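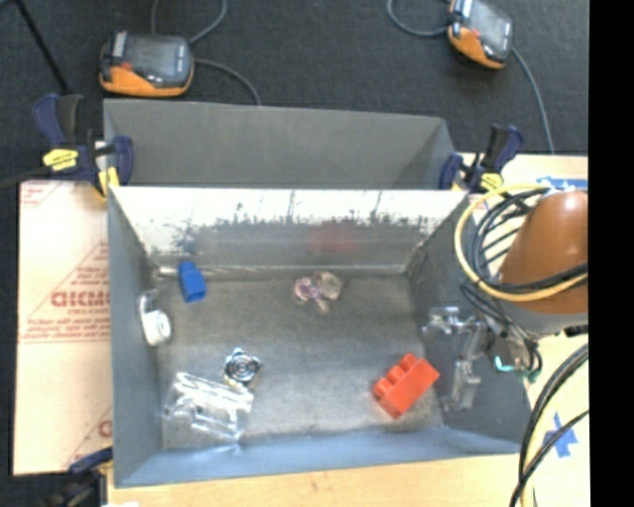
Según Lieselotte Lindemann, un robot que tarda más que un niño en recoger los juguetes no es un avance, es un adolescente. Lo soltó en la primera tarde del curso, con el abrigo puesto, y desde entonces la frase preside la pizarra del taller de robótica de Stesdale, escrita en mayúsculas y con una falta de ortografía que ya forma parte del patrimonio.

El taller empezó en octubre con una ambición desmedida. Los alumnos querían un brazo que jugara al ajedrez, sirviera café y, a ser posible, hiciera los deberes de física. Les tocó un brazo que saca cosas de una caja. Hubo caras largas. Una alumna preguntó si todavía podía cambiarse a cerámica.

Quien nunca haya intentado explicarle a una máquina cómo se agarra algo puede pensar que la tarea es menor. Una mano humana se mete en un cajón sin mirar, aparta tres trastos y vuelve con las llaves mientras su dueño habla por teléfono. El brazo del taller necesita que le digan dónde está el objeto, por qué lado se deja coger y cuánto conviene apretar, y después de oír todo eso todavía puede cerrar la pinza con enorme dignidad sobre el aire.

El reglamento de la competición interna cabe en una hoja. Cada equipo tiene 200 intentos, repartidos como quiera a lo largo del trimestre, y los objetos se echan en un cajón gris de metal sin colocarlos. Esto último ha provocado más discusiones que la programación entera. Colocar un poco, lo justo para que una pieza quede mirando hacia la pinza, es el dopaje de esta disciplina, y se practica con el codo, como quien no quiere la cosa.

Los equipos son cuatro. Patarton, el más veterano, lleva el nombre de un perro y defiende la lentitud como método. Skuvov nació de una contraseña que nadie se atrevió a cambiar. Güneş se llama «sol» en turco y trabaja siempre con las persianas bajadas, por los reflejos. El cuarto no se ha puesto de acuerdo en un nombre y figura en la tabla con una raya, que de momento va segunda.

Lo de los reflejos no es manía. El metal del cajón brilla donde le da la gana, y a los programas de los chicos les cuesta distinguir un objeto del resplandor que tiene al lado. Un ladrillo de juguete rojo anaranjado es casi un regalo, por el color y por las caras planas. El plástico transparente y arrugado es otra historia: no tiene un borde claro, la luz le salta por los pliegues y cada cual lo ve donde le conviene. En Güneş lo llaman «el fantasma» y le han dedicado una carpeta entera de código, de la que funcionan dos archivos.

En Patarton prefieren no perseguirlo. Su estrategia consiste en dejar lo difícil para el final y confiar en que suene el timbre, cosa que han presentado en una diapositiva como «gestión prudente del riesgo». Skuvov va a por todo, en cualquier orden, y celebra los fallos casi tanto como los aciertos. Sus cuadernos son los mejores de leer. «Agarró bien», dice una entrada. «Lo que no era», dice la línea siguiente.

Los cuadernos son cosa de Lindemann, que los puntúa con más severidad que el brazo. Cada intento lleva su anotación: qué se pidió, qué pasó, qué se va a cambiar. Están prohibidas las palabras «raro» y «solo». Un robot no hace nada solo, insiste ella, y cuando hace algo raro es que alguien escribió algo raro un rato antes. La norma ha traído un efecto secundario en casa, según varias familias: ahora los hijos piden que se les especifique qué significa exactamente «recoger el cuarto».

La final es el 27 de junio y tendrá público, merienda y un trofeo hecho con una pinza averiada. El orden de salida se sortea esa misma mañana. La alumna que quería irse a cerámica sigue en el taller, ahora en el equipo de la raya, y se ocupa de ajustar la fuerza de agarre. Le hemos preguntado si se arrepiente. Pidió que esperáramos un momento, borró una línea, la volvió a escribir igual y dijo que en cerámica, por lo menos, el barro no discute.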